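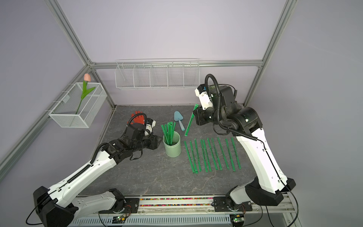

Afshin Nouri wrote back on the draft that the storage part should come before the ordering part, because most people in the room will already have too much stock and want to know where to put it. I moved it. If I run short on time, the ordering part can be cut in half, starting from the delivery days.

Opening
Thank the hosts. Say name, say Lesby, say we are a coffee counter with a back room that used to be a coat closet. Don't go into the history of the building.
Ask for hands: who has run out of lids during a morning rush? Then: who has a case of something they haven't opened in a year? Usually the same hands go up. That is the talk. Running out and overstocking come from the same habit, ordering by feel when the shelf looks thin.
Say early that the talk covers dry supplies only. Cups, lids, straws, sleeves, napkins, bags, filters. Milk and food are a different problem and Dalva Guimarães is covering those after the break.

What we did before
Orders went in whenever somebody noticed. Three people could place them and none of us wrote it down. In May we did our first full count and found 139 sleeves of 12-ounce lids and no 16-ounce lids at all. Pause here, people laugh.
The lids had been ordered by three people in the same two weeks. Each of us had looked at the same low spot on the shelf. The earlier cases were in the back, behind the syrup.
Don't blame the staff. I was one of the three.

Storage
Main point: one item, one place. If an item lives in two places you will count one of them.
We had overflow under the register, overflow over the sink, and overflow in the owner's car. The car went first.
Heavy things low. Napkins and sleeves can go up high, they weigh nothing. Shallow storage on the wall is better than deep shelves for anything you grab during service. Deep shelves hide things. I know deep shelves look like more room for the money.
Keep what is on the counter to one shift's worth. The rest stays closed in the case. An open case gets picked at and you can't tell what's left in it without taking everything out.
Write the month you opened it on the end of the case, where it faces out. Marker, big.
New cases go behind old ones. Everyone knows this. Ask who does it when the driver shows up at 7:30 with a line at the door. We have the driver leave everything on the floor by the back door, and whoever closes puts it away.
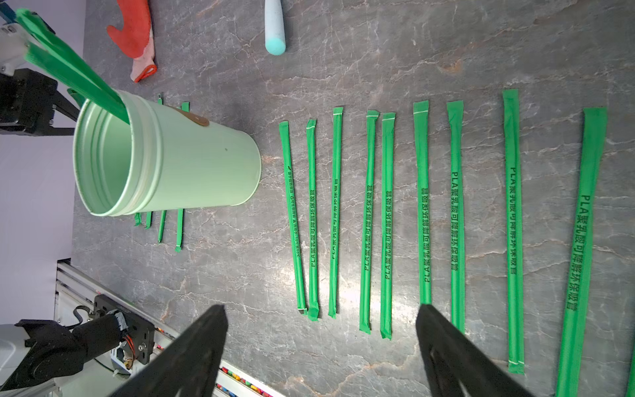

Slide 19: Cup and green paper-wrapped straws.

Straws and other slow items
Straws are my example of a slow item with a busy season. In winter we barely touch them. In summer they go fast and the price breaks tempt you to buy a mountain in spring.
Paper goods don't like a damp room. We lost part of a case to the wall behind the ice machine. It was an outside wall and I should have checked it.
For slow items, skip the price break unless you can name the shelf it will sit on. Say this twice.
We went from a full case to split cases with Ukora. Each straw costs a little more. We got a shelf back. I would make that trade again - but it depends on your rent, and if you have a dry basement you may come out ahead buying the big case.
Question that always comes up: do we hand straws out or leave them on the counter? We hand them out. Use dropped, and the regulars stopped noticing after a couple of weeks. I don't want to turn this into the sustainability talk, so keep it short and move on.

Ordering
Two numbers per item, the order point and the fill-to. When the count is at the order point or under it, order up to the fill-to. Nothing else on the sheet.
How to get the first number: take what you use between deliveries, add half again. Use your worst week, leave the average alone.
Show the sheet. It is a printed page on a clipboard. We tried the Jotero app for a season and it was fine, but the tablet was always up front and the stock was always in back.
One person counts, same time each week, after close. It takes me roughly 19 minutes now. The first one took most of an evening.
A different person places the order from the sheet. That catches mistakes. It caught me writing 285 in the wrong row, which would have been a lot of pastry bags.
Delivery days: ask your supplier which days are light. Batista moved us to the early truck just because we asked. Minimum orders can be talked down too, if you've been on time with payments. (Cut from here if late.)
Keep one backup source for cups and lids, even if it's the warehouse store. Know what size fits what before you need it. Lids that are nearly the right size will come off in somebody's car.

What still doesn't work
Holiday cups. We guess every year and we're wrong every year, sometimes by a lot.
Catering orders that come in after the count. Right now we hold them on a sticky note on the clipboard. Ask if anyone has something better and write down what they say.

Close
Go back to the two questions from the start. Suggest they do one full count before they change anything.
Blank copies of the sheet are on the table by the door. Dalva is up next, 10:40, same room.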